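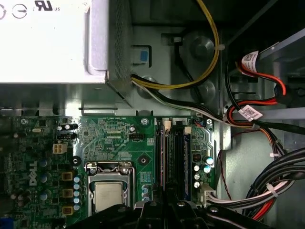

Page last changed 12/1/24

Lab 6 notes: getting to know the inside of a desktop

Bring your own screwdriver. Room 119 as usual, ten minutes at the start for questions on Ornano sheets.

Before you touch anything: power cord out, hold the power button a few seconds, hand on bare metal. Tower on its side, open side up.

Find first - power supply. Metal box in the corner, mesh on it, all the thick bundles start there. Yellow and black together = 12 volt and ground. Follow each bundle with a finger to where it ends, write it on the sheet. Dont pull on wires, ever. Connector body only.

Data cables are the thin ones. Red, blue, black, color means nothing, go by the plug. Read any label wrapped on a cable before you unplug it and copy down the end of the code.

Drive cage: colored plastic is usually the part meant for fingers. Squeeze or slide, no force. Same for the latch by the supply.

Board last. Memory slots, processor socket, expansion slots. Sketch them the way they lie in your case, not the way Jafarzadeh draws them (his fig. is turned round).
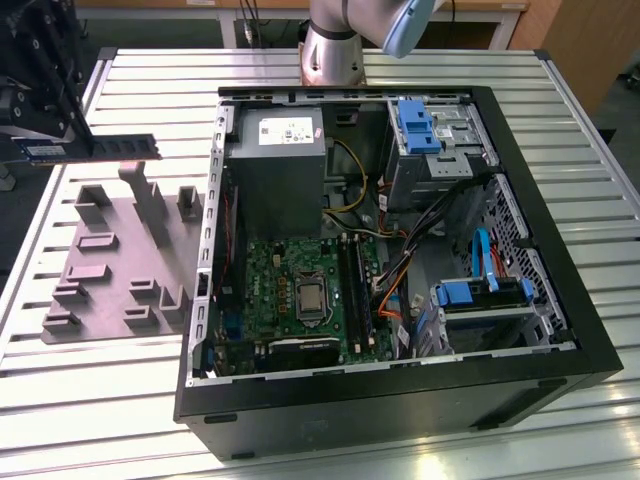 Amândio Morais asked if the memory should come out before the graphics card. Says he did it the other way at home and the card was blocking the clips. Depends on the case, check wether the clips can open all the way first, then decide.

Hand in: cable list, sketch, one sentence on airflow.

Related
Lab 5: Screws and standoffs
Lab 7: Putting it back together
Oltirmont reading list, August

Home | Labs | Readings | Grades
Questions: Gheorghița Sandu, ext. 2142 | Back to top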